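Trimen has a new in-house standard for robots handling laundry. It runs to 40 pages. I have read all of them so you don't have to, and I'd like that noted at my next review. Thread.

Section 2 defines a garment. A garment is "a textile article intended to be worn". Tea towels are out of scope. We do mostly tea towels.

Good rule, no sarcasm: pick by a hem or a seam wherever you can find one. A pinch in the middle of the cloth tells you nothing about which way up it is, and you'll spend the next minute rotating a blob.

Less good rule: the operator must "confirm the garment is relaxed" before each grasp. I asked Skonico, who wrote the first draft, how you'd confirm that. They're getting back to me. It was August when I asked.

Fingertip force. The draft had one number for everything from silk to denim. We pushed back and now there's a table with 13 rows. Row 13 is "other". Guess which row gets used. 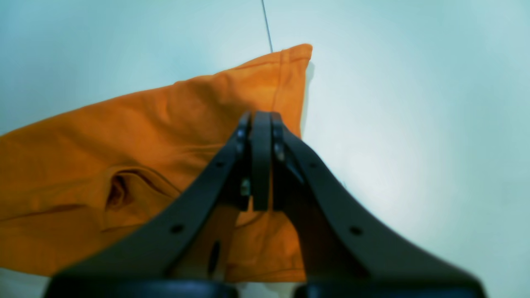
The bit I'd actually fight for is the pause. Lift a little, stop, check you've got one layer and not two, then carry on. It's slow and it looks like the arm has forgotten what it came for. Leave it in.

At Kaijage they skipped the pause to save time over a run of 4,000 picks. Then they put it back. The memo explaining why is one paragraph long and a bit sheepish.

Also in there: keep the work surface plain and a different colour from the cloth. Sounds obvious. I have sat through a white-pillowcase-on-white-table demo, at 7 in the morning, with management present.

Rule I lost: I wanted failed grasps logged with the same detail as good ones. What we got is a tick box marked "unsuccessful" - no room to say how. I've started writing in the margin.

Skokia gets the next revision. I've asked for the tick box to go and for tea towels to be let in. Comments close at 5 pm, so if you've got feelings about hems, send them through.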